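Home | Projects | Reports | People | Contact

Tremness Gripper Comparison: Progress Report to the Uvside Fund
Prepared by Sadao Tsuchiya
Last updated: September
3 comments | 12 shares

Summary of the period

The grant pays for a side-by-side trial of two hand-held gripper designs for recording cloth handling. The first is the parallel-jaw unit from De Luca that we were already using when the application was written. The second is the jointed-finger unit from Flaltetti, which arrived at the start of this period. The plan was to record 100 folds with each design, using the same operators, the same cloths and the same work area, and then to compare the recordings on pick success, fold quality, tracking loss and operator fatigue.

The De Luca set is complete at 100 folds. The Flaltetti set is not. We lost time to a mounting problem described below, and I now expect to finish it in the first half of the next period. Spending is within the amounts approved, with one request for a change at the end of this report.

Work area

The work area was rebuilt before the Flaltetti recordings began. Folding is now done on a light wooden board laid down on the carpet between two aluminum rails. The earlier bench was the wrong height for half of the operators, and the shorter ones had to lift their elbows for the whole session. Working low lets everyone bring both arms in from the same side at a comfortable angle. The drawback is that people get stiff kneeling, so sessions are kept short and a foam pad has been bought from the consumables line.

The De Luca folds were recorded at the old bench. This is a weakness in the comparison and I want to state it plainly. To measure how much it matters, we will repeat a small part of the De Luca set on the board before the trial closes. The repeats will be reported separately and will not replace the original numbers.

Lighting over the board is good. The back of the room is kept dark on purpose, which cuts down on stray features that the tracking software would otherwise try to follow.

Mounting problem

Each Flaltetti gripper carries a flat plate on its outer side for position tracking. As delivered, the plate was held by a single screw and could rotate slightly when the operator squeezed hard. The effect was small enough that we missed it at first. It showed up when we compared the two hands in a recording where the grippers should have been a fixed distance apart, and the distance drifted as the fold went on.

Every recording made before the fix has been set aside. We added a second fastener and a locating pin, then checked the plates again after a full day of use. No drift was found. Flaltetti was told about the problem and has said that the next batch will ship with a changed bracket. I have asked for the drawing so that we can confirm it matches what we did here.

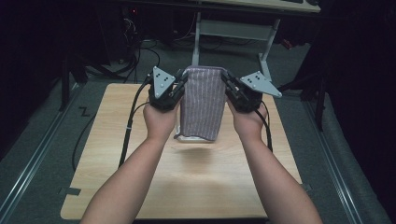 Cloth turned out to be a better test than the rigid objects we had considered at the proposal stage. A rigid block can be picked up by nearly any gripper, and the recordings look much the same from one design to the next. With fabric, the differences appear in the first few seconds. The De Luca jaws close flat and hold firmly once they have the edge, but they have trouble picking up a single layer from the board. Operators often take two layers by accident and have to put the cloth down and start over.

The jointed fingers do better on a single layer. They curl in under an edge, and the operator can feel when the fabric has been caught. They do worse when the cloth is pulled tight between the two hands. Thin cotton slides out between the fingertips, and two operators reported squeezing harder than they wanted to in order to stop it. We have tried 2 fingertip coverings so far, a ribbed rubber sleeve and a thin silicone pad. The sleeve gripped well but added enough thickness to spoil the single-layer pick. The pad is the better of the two and is now fitted for all recordings.

Operators and fatigue

We have 5 trained operators. All of them used both designs, in mixed order, and filled in the short comfort form after each session. I am not giving scores in this report with the second set unfinished, but the written remarks are consistent. The Flaltetti unit is heavier at the front, and the weight is felt in the wrist when a cloth is held up off the board for more than a moment. The De Luca unit is lighter and tires the thumb.

Cable handling came up in nearly every form. Both designs are wired, and the cables pull on the hand if they are left to hang freely. Bundling them with ties and routing them down beside the forearm helped. One operator still catches a cable when reaching across the board, and we are looking at a longer lead with a clip at the elbow.

Data and software

The recording software was moved to the current version of the Tremness controller package during this period. The move took longer than planned — the new version writes timestamps in a different format, and our alignment script had to be changed to match. The De Luca recordings were passed through the new script again and gave the same results as before.

Tracking loss remains the most common reason for rejecting a fold. It happens mainly when one gripper passes in front of the other and hides its plate from the camera. We have started asking operators to keep their wrists slightly apart during the final fold. This has helped, although it makes the motion less natural, and I will cover that in the final report.

Plans for the next period

The first task is to finish the Flaltetti set with the fixed plates and the silicone pads. The De Luca repeats on the board will follow. After that, two people who have not handled either gripper will rate all of the finished folds from photographs, without being told which gripper was used.

I would also like to run a short test with a heavier fabric such as towel cloth. It was not part of the original plan and can be dropped if time is short. No extra money is needed for it.

Request

I ask that the unspent part of the travel line be moved to equipment, to pay for one spare pair of Flaltetti finger assemblies. The current pair shows wear at the outer joint, and a failure would stop the recordings until a replacement arrived. The supplier is holding a quote open for us. An answer by Friday would allow the order to go in with the rest of our parts.

Share | Print | Back to Reports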